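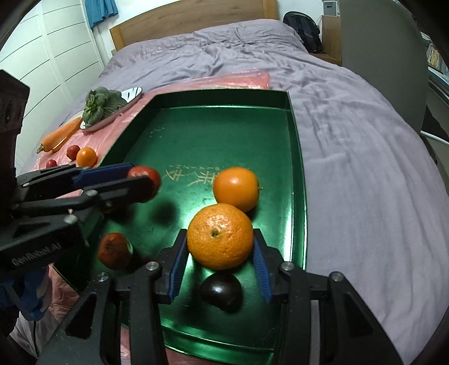
Step 3: Train the two-handed sorting policy

By now you should have the Kemeo loader installed and 2,000 demonstrations on disk. Run the Grevent filter first. Ours kept 1,191, which did wonders for our humility.

Set the action chunk to 80 steps and leave it there. We spent most of March fiddling with it, and the curve was unmoved.

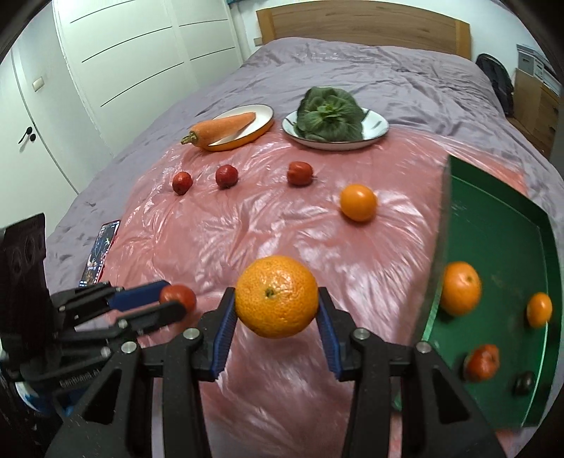
Grasp width should be normalized per hand, never across both. One gripper may be closed on a large mandarin while the other has a small red jujube, and a shared scale teaches the policy that all fruit is medium. Ours believed this firmly for a week.

Next, switch on the Lernier loss and train overnight. If it blows up before breakfast, halve the learning rate and have breakfast anyway.

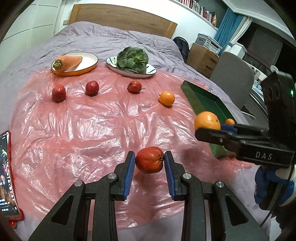
Both hands loaded: red fruit in one, orange in the other.

Save the checkpoint before you start Step 4.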